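July – by Ilídio Azevedo

4.3 Recording a sorting task by remote control

Use this section to record push-button sorting with the Devano two-arm station. Finish calibration first.

1. Set the blue tray in the center of the mat, with one bin on each side.
2. Place the switches in the tray so the fingers can get around each body.
3. Start a new episode. Move one switch at a time into its bin.
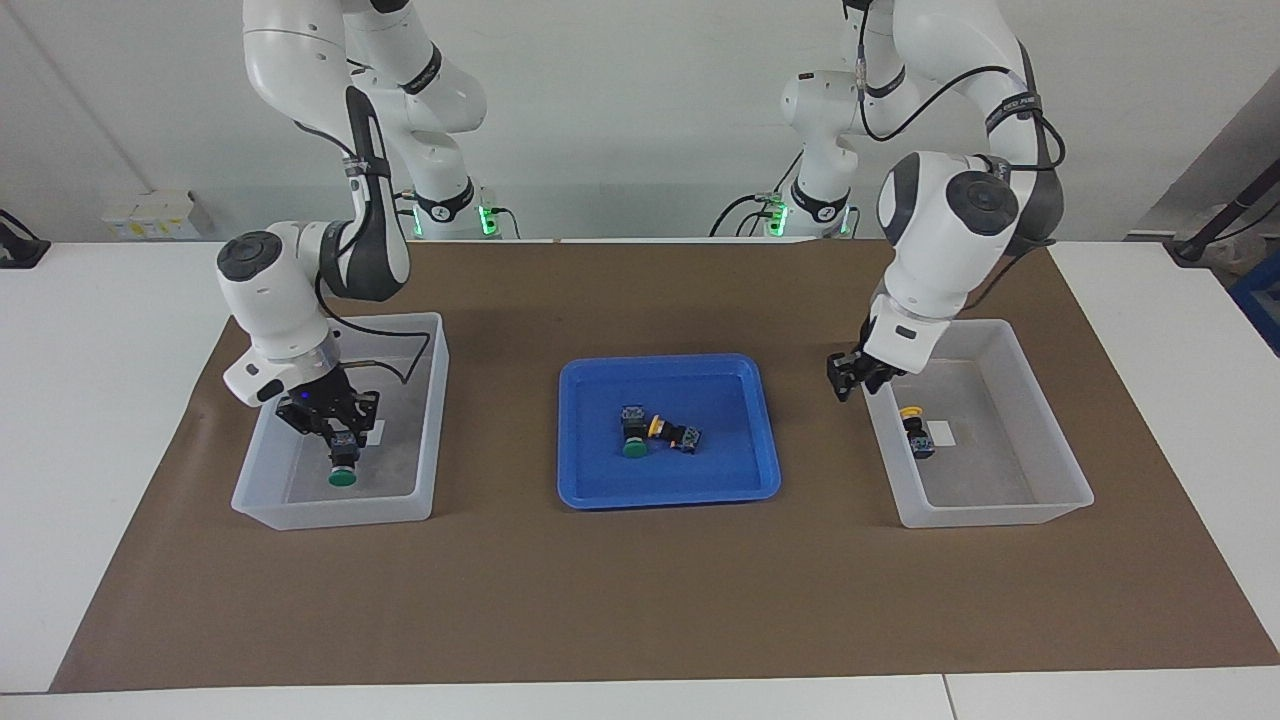 4. Lower the switch close to the bin floor before you open the fingers. Dropped parts bounce, and the episode has to be deleted.
5. Bring both arms back to the start pose and press Save.

Note: Change the layout of the switches between episodes. Record at least 30 episodes – more if two operators share the job.

CAUTION: Keep your hands off the mat while remote control is on. Check that the arm cables have slack before each episode. 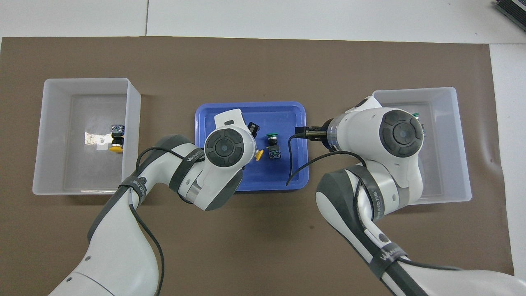
What should I do if I pick up the wrong switch?
Set it back down in the tray, pick the right one, and keep recording. Delete the episode if the switch has already gone into a bin.

Questions: Cheuk-hei Tai, Conavach Support | © Conavach | Back to top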